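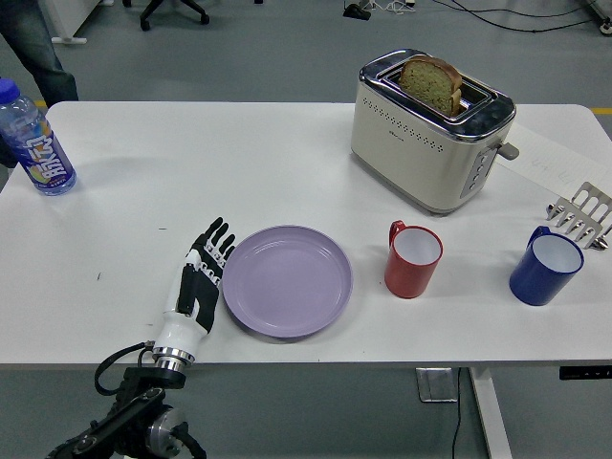 *Le coin petit déjeuner, juin. Grille-pain crème avec les deux tranches sorties, assiette lavande, tasse rouge, tasse bleue.*

## Juin, matin — pain grillé et disposition de la table

Reprise du travail sur la table du petit déjeuner pour Felavier. Je rappelle pour ceux qui n'ont pas lu les pages précédentes : nous préparons le coin cuisine de l'appartement témoin, et on nous demande de choisir les objets, leur place, et de rédiger la petite fiche pour les visiteurs. Les bouilloires sont traitées dans l'autre cahier. Ici je m'occupe seulement du pain et de ce qui va autour.

### Le grille-pain

J'ai gardé le modèle crème à deux fentes, avec le dessus chromé. L'autre candidat était plus étroit, mais les tranches de notre pain n'y entraient pas sans forcer et la croûte se cassait sur le bord. Celui-ci a des coins arrondis, on ne se fait pas mal en passant la main derrière pour prendre la prise. Les petits points sur la façade retiennent un peu la poussière. J'ai nettoyé avec une brosse à dents sèche, le chiffon ne suffit pas.

Les boutons sont en colonne sur le côté droit et le levier aussi dépasse à droite. Donc il faut laisser de la place de ce côté. Hier j'avais posé le grille-pain trop près du bord et mon coude touchait toujours quelque chose. Maintenant il est au fond de la table, un peu décalé vers la droite, et cela me convient mieux.

Essais de cuisson, pain Brisora, tranché par nous :

- premier cycle, appareil froid : 172 secondes, couleur trop claire, mie encore souple
- deuxième cycle, même réglage, tout de suite après : nettement plus foncé, odeur forte
- troisième cycle, après une pause et réglage baissé : bonne couleur, croûte bien dorée

Je note donc que la pause compte plus que je ne pensais. Pour la fiche il faudra écrire une phrase simple là-dessus, quelque chose comme « attendre un moment entre deux séries ». Je ne veux pas donner une durée aux visiteurs avant d'avoir recommencé l'essai avec une montre correcte. Le minuteur de l'atelier s'arrête quand on le pose à plat.

Le pain lui-même : la croûte prend une couleur régulière, la mie reste plus claire, mouchetée, avec un ton qui tire sur le vert. C'est assez joli à côté du crème de l'appareil. La tranche sort assez haut pour qu'on la prenne avec deux doigts. Avec des tranches plus courtes ce n'est pas le cas, il faut relever le levier à la main. J'ai mesuré avec le petit pain carré : il manque 7 mm pour une prise confortable. À ne pas acheter, donc, ou alors à couper dans l'autre sens.

### Assiette et tasses

L'assiette lavande est choisie. Le rebord est relevé et d'un violet un peu plus pâle que le fond, ce qui aide à voir où elle finit quand elle est posée sur le blanc de la table. L'assiette blanche que nous avions avant disparaissait complètement. Je sais que la collègue des textiles préfère le gris, nous en avons déjà parlé, je garde la lavande pour cette version.

Les deux tasses sont à peu près de la même taille. Rouge et bleu foncé, toutes les deux blanches à l'intérieur. J'aime bien l'intérieur blanc, on voit tout de suite les traces de thé et on sait quand il faut relaver. Elles restent en ligne avec l'assiette sur l'avant de la table. Il y avait une proposition de les mettre derrière, à côté du grille-pain. J'ai essayé : pour prendre une tasse on passe le bras au-dessus du pain, et si la tasse est pleine je ne le conseille pas.

Anses vers la gauche dans les deux cas. Pour moi qui suis gauchère c'est naturel — pour les autres il faudra peut-être tourner. À demander.

### Documentation

Relu le livret Haslam de 1978 sur la table du matin, celui qui se trouve dans l'armoire grise. Il est vieux mais plusieurs remarques sont encore bonnes. Il conseille de garder le pain grillé debout et séparé, jamais en pile, parce que la vapeur ramollit la tranche du dessous. J'ai vérifié avec deux tranches de la même série : celle du dessous était molle après quelques minutes, celle laissée debout dans la fente était restée croustillante. La page 28 montre un dessin de table très proche de la nôtre, avec le grille-pain au fond et la vaisselle devant. Je ne l'avais pas vu avant de placer les objets, je suis contente de trouver la même solution.

Attention, le livret se détache au milieu. Ne pas le photocopier en l'ouvrant à plat.

### Divers

La feuille de papier à plat, à droite du grille-pain, est à conserver. L'écriture est très pâle, je repasserai au stylo noir ce qui doit rester.

La surface blanche de la table montre toutes les miettes. C'est pratique pour nous, moins pour les visiteurs. Stodus propose un petit plateau à glisser sous le grille-pain, j'ai demandé les dimensions. Il ne faut pas qu'il avance trop, sinon nous perdons la ligne des tasses.

### À faire

- [ ] refaire les trois cycles avec une vraie montre
- [ ] vider le tiroir à miettes (pas fait ce matin)
- [ ] demander à Brisora si le même pain existe non tranché en plus long
- [ ] réponse de Stodus pour le plateau
- [ ] essayer la table avec quelqu'un de droitier
- [x] brosser la façade du grille-pain
- [x] choisir l'assiette

Ajout de 16 h : le beurre a été oublié dans toute la liste. Il faut un beurrier, pas trop haut, et je ne sais pas encore s'il va à gauche de l'assiette ou entre les tasses et le grille-pain. Je regarde demain ce qui reste dans le carton du bas.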